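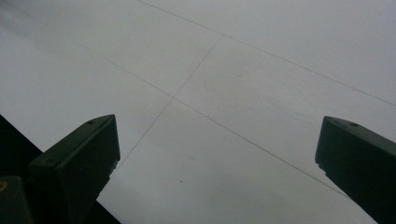 Pour la pose du Havberg, je commence toujours par le sol, et je vous conseille d'en faire autant avant même d'ouvrir le carton ! Chez moi ce sont de grands carreaux gris très clair, mats, avec des joints si fins qu'on les oublie vite (moi le premier). Ce genre de surface pâle a un avantage : un petit point sombre, comme celui qui traîne près du croisement des joints, se repère tout de suite. Les traces légères, elles, demandent qu'on se penche un peu.

### 3. Préparer le sol

1. Balayez toute la zone, puis passez l'aspirateur le long des joints.
2. Grattez les points qui restent avec l'ongle ou une spatule en plastique.
3. Lavez avec une serpillière bien essorée et laissez sécher 15 minutes, fenêtre ouverte si possible.
4. Posez le gabarit en papier et alignez son bord sur un joint.
5. Marquez les quatre coins au ruban de masquage.

**Remarque :** si vos carreaux sont en biais par rapport au mur, suivez le mur. Gayan Howlader a suivi les joints dans son entrée et il a tout recommencé le lendemain…

**Attention :** pas de spatule en métal, pas de poudre à récurer. Sur du mat, la rayure reste !

Le gabarit se replie ensuite dans la pochette, avec les patins. Gardez-le pour l'étape 4.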